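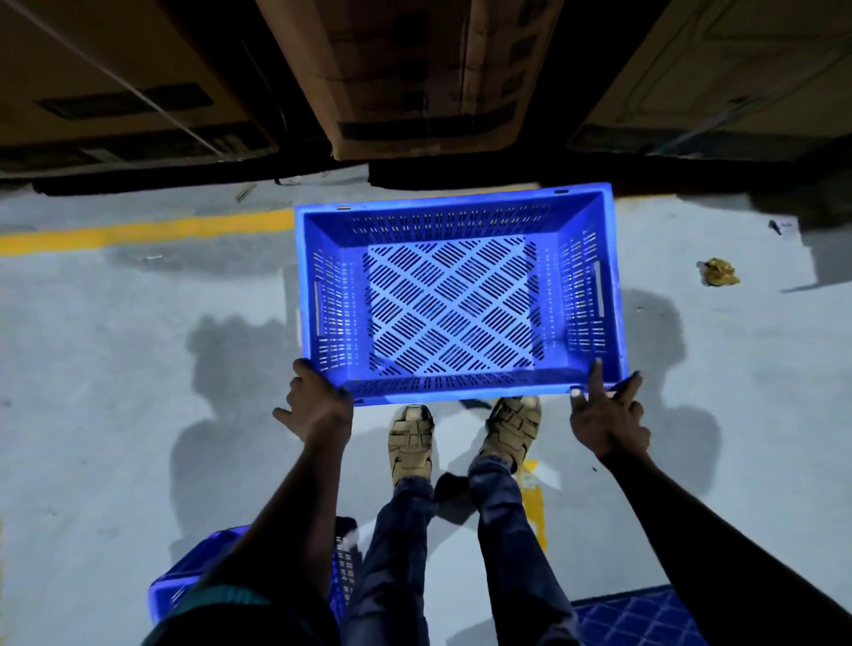 Reusable Crates at the Gallagher Street Food Pantry
Project report, Introduction to Packaging and Logistics

1. Background

The pantry on Gallagher Street receives produce from Gometberg Farms twice a week. Until last spring it came in cardboard boxes, which went soft in the cooler and were thrown out after one use. The farm then switched to blue plastic crates. Our group was asked to find out how many crates the pantry needs and how they should be stored and cleaned.

2. The crate

The crate is rectangular and open at the top. The base has short slots set in a diamond pattern, and the walls have rows of small upright vents, so air can move through the load. Each short end has a handle slot. The rim is thick and flat. An empty crate is easy for one person to hold level by the corners, but a full one should be carried by the handles.

The sides slope, so empty crates nest. This matters in the back room, where floor space is tight.

3. Method

We logged every crate in and out during March using a tally sheet by the door. Crates were marked clean, dirty or damaged. We also tried two ways of washing: a hose and brush outside, and soaking in the utility sink.

4. Results

The pantry logged 700 crate movements in the month. The most crates on site at one time was 200, on a delivery morning before the empties had gone back. We marked 89 crates as dirty, mostly with soil and leaf pieces stuck in the base slots. Only 2 were damaged, both with cracks near a handle.

The hose and brush worked better. Soaking loosened the soil but left it in the slots, and the sink holds one crate at a time.

5. Recommendations

Return empties on the same truck that brings the delivery. Keep dirty crates in a separate stack by the back door and brush the base from the underside first. Take cracked crates out of use and send them back to the farm with a tag.

We did not test the crates in the walk-in cooler during summer. A later group could repeat the log in August, when deliveries are larger.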